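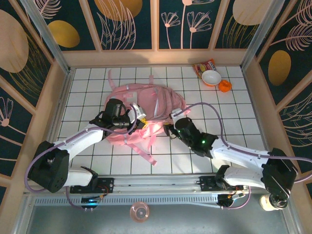
Mochila escolar: ¿lavadora o a mano?

marta_lv
La de mi hija lleva todo el curso sin lavarse y el fondo huele a yogur. La etiqueta ya no se lee. Es de poliéster, marca Koster. ¿La meto a 30 grados o la estropeo?

Pluvenine
Yo las lavo en la lavadora, en frío y del revés, con las correas metidas en una funda de almohada. Centrifugado corto. Cuatro años así y ningún problema.

tomas2709
No estoy de acuerdo. El forro lleva una capa impermeable por dentro y en la lavadora se pela. A mí me pasó con una que costó 90 euros. Barreño, jabón neutro y cepillo de uñas.

Pluvenine
Eso depende del forro. Si ya está pelado — y en las escolares suele estarlo al segundo curso — da igual.

reisinger_d
Para el olor, bicarbonato toda la noche antes de mojarla. Secar colgada boca abajo, con los bolsillos abiertos. Nada de secadora.

marta_lv
El forro está entero, así que irá al barreño el martes. ¿Cuánto bicarbonato?

reisinger_d
100 gramos, bien repartidos por el fondo.

tomas2709
Y sacude las migas primero.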